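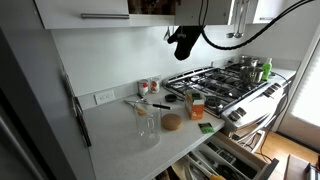 I'm looking for a kitchen helper for Stiserell, my small recipe-testing business, and I'd love for it to be somebody who likes cooking and doesn't mind measuring the same thing over and over. I write and test recipes for a few newsletters and one very patient cookbook author, and lately I've fallen behind on all of it. Most of the job happens right at the stretch of counter next to the stove, so you'd better get used to having the glass measuring pitcher, the scissors and a pen all within reach at once. The pen matters as much as the pitcher, by the way. If it didn't get written down, we have to cook it again!

The job is 11 hours a week, split over three mornings, and we can work out between us which ones. Pay is 900 dollars a month, paid on the last day of the month, plus lunch when there's lunch to be had (there usually is, though in March I was testing nothing but vinegar sauces and I wouldn't call that lunch). It starts as soon as I find the right person and runs through the end of the year. After that we'll see how the cookbook is doing.

What you'd be doing

Cooking, first of all. I hand you a draft and you make it exactly as written, even the parts you think are wrong, and then you tell me which parts were wrong. You time things, you weigh things, you note how high the flame was and which pan you used. A tester who quietly fixes the recipe as she goes is a wonderful cook and no use to me at all, and I say that as someone who did exactly this for my first boss, Ingeborg Lehner, until she made me start a whole batch of dumplings over.

Then there's shopping, maybe once a week. I'll give you a list and the money up front. Please buy what the list says, and if the store is out, text me from the aisle.

And washing up, sorry, plenty of it. The burner grates come off and get scrubbed at the end of every test morning. Ladles go back on the rail under the cabinets, spices go back where you found them with the label facing out. I'm relaxed about most things but I get cranky looking for the paprika.

The last bit is typing up the notes. We use a shared sheet called Clila that Emil Kofler set up for me, it's simple, and if you can fill in a form online you can use it. I need the notes the same day, while you still remember what the onions smelled like.

Who I'm hoping for

You don't need a culinary degree or restaurant experience. Home cooks are great, parents going back to work are great, students are great if your schedule holds still. You should be comfortable with a gas stove and able to read a recipe in English without guessing. You need to be able to carry 20 pounds up one flight of stairs (flour is heavy and there's no elevator). Handwriting I can read would be lovely.

I cook with wheat, nuts, dairy and eggs all the time and I can't keep any of them out of the kitchen, so if you have a serious allergy to one of those, please look after yourself and skip this one. Vegetarians are fine, we'll just arrange it so I do the tasting on meat days.

Who you'd be working with

Mostly me. Thaddäus Gasser comes by to do the layouts and will eat anything you put in front of him. You may also get a phone call from the author of the cookbook, Balthasar Plattner, who has strong feelings about dill. Be nice, write down what he says, and pass it along to me.

How to apply

Send me a short email, no fancy cover letter please. Tell me which mornings you have open, when you could start, and about one dish you've made so often that you've stopped looking at the recipe. Then write that dish out for me as if I'd never cooked it, with amounts and times. I read that part first and I read it closely! A resume is fine if you have one handy.

If it looks like a match I'll invite you over for a paid trial morning. We'll make two soups and a flatbread and you'll know pretty fast if you can stand me. Bring an apron and shoes that can take a spill. I'll write back to everybody either way, though it might take me a few days.

Roswitha Brunner
Stiserell Recipe Testing
Posted June 2020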